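Tradevura open day, Ullton workshop
Reviewed by Lempi Karppinen
September 16, 2023

I went to see the handheld gripper before putting in an order for our lab at Stondirdale. The demo was free and ran 90 minutes, with a short talk first and the rest of the time for trying things out.

The finger pads are the best part. They are wide, black and wedge-shaped, and they closed on a paper cup without crushing it. Bok-nam Kong ran my group and let us swap the pads ourselves – four screws, easy enough.

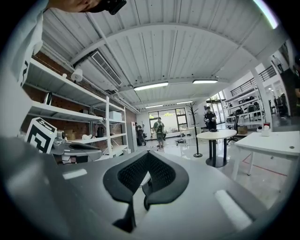
Weight is my main complaint. After ten minutes my wrist was sore, and there is no strap. The price quoted was $525 with one spare set of pads. I would pay that, but ask about shipping. Ours was quoted separately and the form only listed Bragança as a pickup point.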